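About Bitora

Hi, I'm Mayuree Kongkaew, and Bitora is my shop! We sort, pack and ship spare parts out of an old building in Chisholm, and at last count (September) the shelves held 2,498 different ones. Hinges, knobs, clips, odd little brackets you thought you'd never find again, all that good stuff.

I'm fussy about bins. I like them deep and open, with sloping walls so the small things slide down to where you can get at them, and I don't mind a scuffed floor one bit.

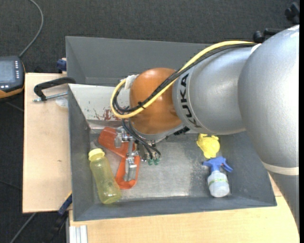 The first ones came from Trimus when they cleared out their Brenton store, and I still wouldn't swap them for new! Orders in by 2 p.m. go out the same afternoon. If you can't find your part on the site, send me a photo of the broken one and I'll go dig.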